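Chapter 2

What is a clear desk for?

Most advice on paperwork begins with the desk. Clear it, we are told, and the work will follow. Students should treat this claim with some suspicion. It is repeated in almost every office handbook and hardly ever tested, and the people who repeat it tend to sell storage.

Take the handbook Jyoti Tyagi wrote for new clerks at Ondetgate. It runs to 102 pages, and 22 of them deal with the top of the desk. Papers awaiting a decision go on a clipboard. Everything else goes in a bin or a drawer. The handbook never says how a clerk is meant to know which papers are awaiting a decision, and that is the hard part of the job.

The clipboard itself deserves a closer look than it usually gets. It holds a sheet still, and it gives you something firm to write on away from a table. On a table, the second benefit disappears. A sheet can also be clipped on askew, so that its edge hangs over the side of the board and gets bent.

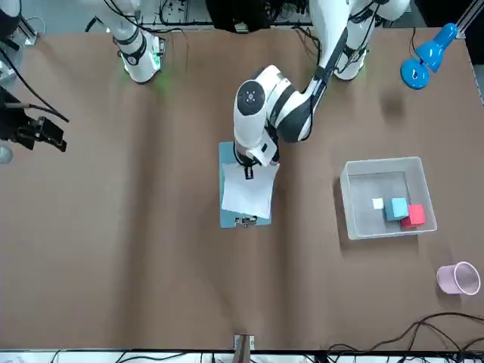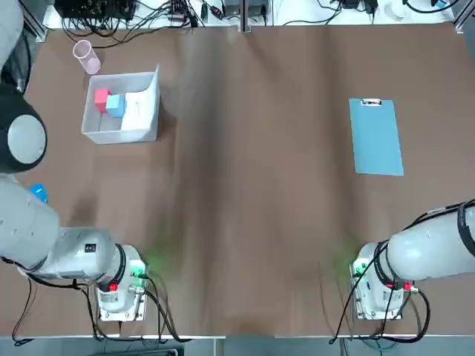
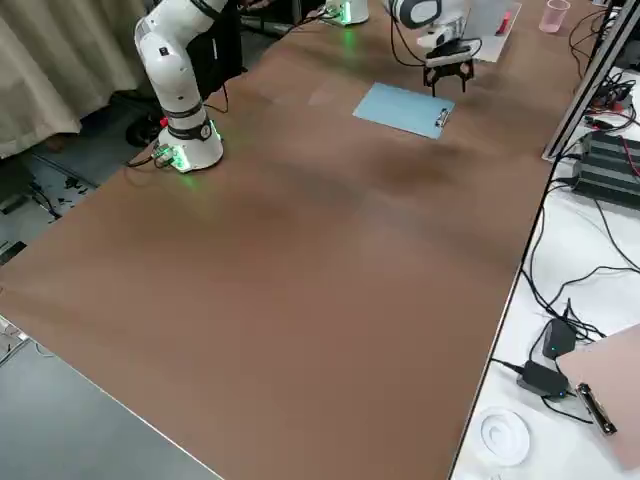
Dilwyn Griffiths goes further and argues that open bins do more harm than clipboards. A bin takes anything. Once a cup, a marker and last January's receipts have gone into it, the tabletop looks better and the owner is no better off. His own survey of 200 desks at Moschos is often quoted in support, although he asked people how tidy they felt and did not check whether they could find anything. We should be as wary of his figures as of Tyagi's rules.

In this chapter we ask three plain questions of any tidying method. What does it move? Who has to find it again? How long does that take? Section 2.1 starts with loose sheets of paper, and you will need a clipboard and a table you are allowed to make a mess of.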